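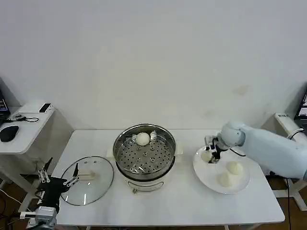
サルレー古戦場と資料館、公開日に行ってきました

シェア 3

2020年7月、ずっと行きたかったサルレーの古戦場をやっと歩けました! 1501年、川を渡ろうとしたドルネント伯の軍2000を、町の守備隊800が浅瀬で食い止めたという戦いの跡です。本では何度も読んだのに、現地に立つと印象がまるで違いました。とにかく川幅が狭いんです。対岸の人と普通に話せるくらいで、この距離で弩を撃ち合ったのかと思うと足が止まりました。

案内してくれたのは資料館のエレーヌ・ペトレンコさん。浅瀬から丘の上の礼拝堂跡まで、守備隊が退いたとされる道をそのままたどります。途中の土塁は草に埋もれていて、教わらなければただの段差だと思って通り過ぎていたはず(実際、一つ目は通り過ぎました)。丘に上がると下流の湿地まで見渡せて、騎兵が迂回できなかった理由がひと目でわかります。

資料館では、発掘された弩の矢じりと馬具の金具をじっくり見ました。錆の塊のような矢じりにも型の違いがあって、細長いものは渡河点、幅広のものは丘の斜面に集中しているそうです。出土地点を書き込んだ大きな地図の前で、同行のハオラン・カンさんと長々と話し込んでしまいました。ロゼール・トュルコットさんの手による布陣模型もすばらしく、川岸の柳まで一本ずつ植えてあります。
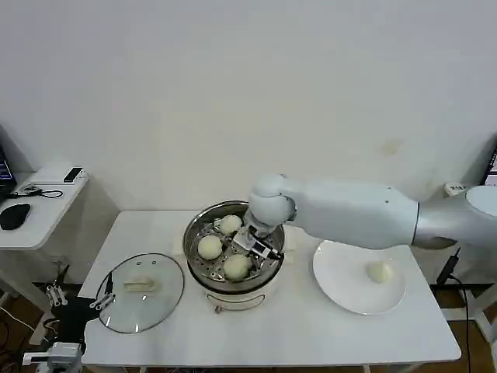 ドルネント伯はなぜ上流の橋を使わなかったのですか?

橋は戦いの前夜に守備隊の手で落とされていた、というのが資料館の説明です。町の会計簿に橋板を外した人足への支払いが残っていて、展示室の奥で写しを読めます。

礼拝堂跡の裏手は調査中で入れませんでしたが、9月には発掘区の見学が始まるとのこと。次はボーリュー側の岸から、攻め手の目線で歩いてみるつもりです。

コメント 3件

お問い合わせ | © 2020 古戦場あるき | ページの先頭へ戻る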